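Shuzhen Lu had already put the kettle on when I arrived, and it was a good ten minutes before either of us mentioned choirs, because she wanted to know about my train and whether I had eaten. I had. She gave me a slice of seed cake anyway, and then a second one in a paper napkin for the way home.

She has led the Tornero Singers for thirty years, which she says with a slight wince, as though someone else had done the adding up. The choir began with 4 people in a front room and now has 40 on the register, though on a wet evening in winter you might get 30 of them.

"I never meant to run anything," she told me. "I'd answered a card in the window of Ekel, the wool shop, asking for altos. Then the woman who put the card up moved to Sampaio with her husband, and she left me the folder. That was the handover, a folder with a broken ring."

The folder is still in use. She fetched it to show me, and we spent a happy while turning over carbon copies and pencilled breathing marks, including one page that simply says SLOWER in letters an inch high.

## "You can hear when people are frightened"

There is no audition. I asked whether that had ever caused trouble, and she took her time over the answer, cutting the cake into smaller and smaller pieces.

"People come in and tell me they can't sing, and they usually tell me who said so. It'll be a teacher, or a brother. They remember the words exactly, fifty years on. So I put them in the middle of the row, next to somebody loud and cheerful, and I leave them alone for a month. You can hear when people are frightened, it sits up here," and she touched her collarbone, "and you can hear when it goes."

She is firmer about other things. Folders are to be held up, coats are to come off, and anyone who hums along with another section's part gets a look I would not care to receive myself. She gave me a demonstration of it across the teapot!

The part of the evening she likes best is the very beginning, before a note has been sung, when she asks everyone to tip their heads back, loosen their jaws and breathe out at the ceiling.
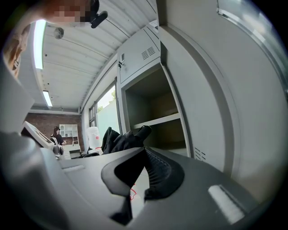 ## A programme for April

The next concert is in April, and she has been planning it since the summer on the backs of envelopes. The hall at Dratari seats 220, far more than the choir has ever sung to, and she keeps changing her mind about whether to open with something quiet.

"If you start loud, you've nowhere to go. But if you start quiet in a big room, everyone's still finding their seats and unwrapping sweets. I've moved the lullaby four times. My husband has stopped asking."

The lullaby is one her grandmother sang, and she arranged it herself, in three parts, at this same kitchen table. She sang me the alto line while she rinsed the cups, with her back to me, and then the tune over it as best one person can. New singers are welcome from 25th October, she said, drying her hands, and they should bring a pencil.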